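January, 9:40 pm, shared shop, back bench

Tip transfer again. Sivaprasad Thevar wants to call this working and I don't, so I'm putting down why.

He has the log at 1,707 moves and quotes it like a score. The log only knows the gripper closed. It has no idea if there was a tip in it. Emine (the planner script) writes "done" either way, and I've watched it write "done" on air. Until we have some check on the grip I'm treating that number as a count of arm motions.

Speed down from 100 to 60 percent tonight. Sharada Devadiga thinks the sway comes from the joint, not the tip. Maybe. I'd want to see it with the wrist bolts redone before I believe anyone, me included.

Also not sold on the board. Flat enough by eye - but the slats under it aren't one surface, and the rack height is typed in by hand. Shim it or measure it, one or the other.

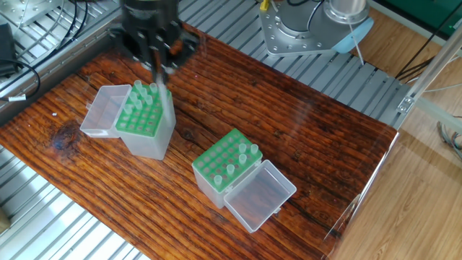

Tip in gripper over the left box, both lids open.

To do: grip check before more runs. Re-measure rack height at 3 corners. Ask Sivaprasad where the 2,000 target came from. Second arm stays out of the plan until the first one earns it.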